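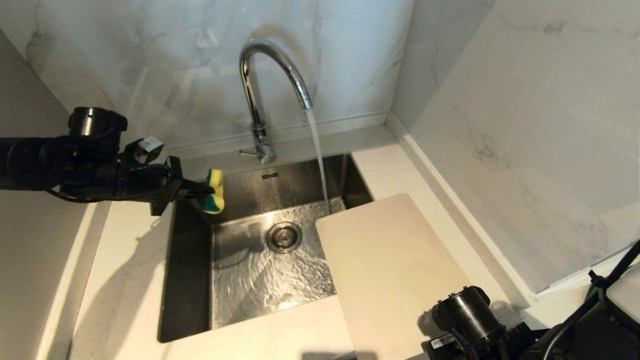
Abb. 1: Station Spüle. Der linke Arm hält den Schwamm über dem Beckenrand, das Wasser läuft.

Begleitblatt zur Vorführung im Labor Sultberg
Lehrveranstaltung Grundlagen der Servicerobotik, Teil Exkursion
Stand: 2023-07-11
Zusammengestellt von Mostafa Younis

1. Zweck des Blattes

Dieses Blatt begleitet den Besuch im Labor und ist auch für diejenigen gedacht, die nicht mitfahren konnten. Es ersetzt das Skript nicht. Die Begriffe Greifer, Handgelenk und Freiheitsgrad werden aus Kapitel 2 vorausgesetzt. Wer sie nicht mehr sicher kennt, soll sie bitte vorher wiederholen, denn in der Vorführung bleibt dafür keine Zeit.

2. Ablauf

Die Gruppe trifft sich im Foyer des Gebäudes Nirnel. Trinidad Lumbao leitet die Vorführung und gibt zuerst eine kurze Einführung in die Steuerung. Danach gehen wir in zwei Hälften an die Stationen. Jede Station dauert 15 Minuten, einschließlich der Fragen. Die Jacken und Taschen bleiben im Raum 118.

Es gibt die Station Spüle und die Station Regal. Die Station Regal wurde schon in der Vorlesung im Dezember besprochen, deshalb behandelt dieses Blatt hauptsächlich die Spüle.

3. Station Spüle

Der Aufbau ist eine gewöhnliche Küchenecke mit Edelstahlbecken, heller Arbeitsplatte und Armatur mit hohem Bogen. Zwei Arme stehen zur Verfügung. Der Schwamm wird mit einem Parallelbackengreifer gefasst, und zwar nur an einem Ende (vergleiche Abb. 1). So bleibt der größere Teil der Schwammfläche frei.

Drei Schwierigkeiten sollen Sie bei der Beobachtung beachten.

Der Schwamm ist weich. Bei einem starren Werkstück ist nach dem Schließen der Backen die Lage des Gegenstandes ziemlich gut bekannt. Ein Schwamm gibt nach und kann sich beim Kontakt mit dem Becken um die Greifstelle biegen. Die Stellung des Greifers allein sagt also nicht genau, wo die freie Kante sich befindet. Außerdem hat er zwei verschiedene Seiten, eine gelbe aus Schaum und eine grüne zum Scheuern. Überlegen Sie, wie man die richtige Seite nach unten bringt, wenn der Schwamm falsch gefasst wurde.

Das Wasser bewegt sich. Auf dem Boden des Beckens entstehen Wellen und Lichtreflexe. Für eine Tiefenmessung mit Kamera sind spiegelnde Flächen schon ohne Wasser ungünstig, mit Wasser wird es noch schwieriger. Auch der Schatten des Armes auf der Arbeitsplatte verändert das Bild, während der Arm sich bewegt.

Der Platz ist eng. Hinten steht die Armatur, und am rechten Beckenrand lehnt ein großes Schneidebrett. Ein Weg, der für den Greifer frei ist, kann für das Handgelenk oder für die Kabel trotzdem zu eng sein. In der Planung muss man deshalb den ganzen Arm betrachten und nicht nur die Spitze.

4. Verhalten während der Vorführung

Bitte hinter der Markierung am Boden bleiben, auch wenn die Arme stillstehen. Ein Arm kann ohne Ankündigung wieder anfahren. Fragen an Frau Lumbao bitte erst stellen, wenn sie die Steuerung abgelegt hat. Fotografieren ist an der Station Spüle erlaubt, an der Station Regal nur nach Rücksprache.

5. Aufgaben zur Nachbereitung

a) Skizzieren Sie das Becken von oben und zeichnen Sie einen möglichen Weg des Schwammes ein. Markieren Sie die Stellen, wo Sie eine Kollision mit der Armatur erwarten.

b) Nennen Sie eine Aufgabe an der Spüle, für die ein einziger Arm genügt, und eine, für die man beide braucht. Begründen Sie in zwei bis vier Sätzen.

c) Welche Größe würden Sie messen, um den Anpressdruck des Schwammes zu beurteilen? Wo würden Sie den Sensor anbringen?

Abgabe als eine Seite Text mit Skizze in das Fach Polák im Erdgeschoss oder als Datei im Kursordner Lultar. Gruppen zu zweit sind möglich, bitte beide Namen auf das Blatt schreiben.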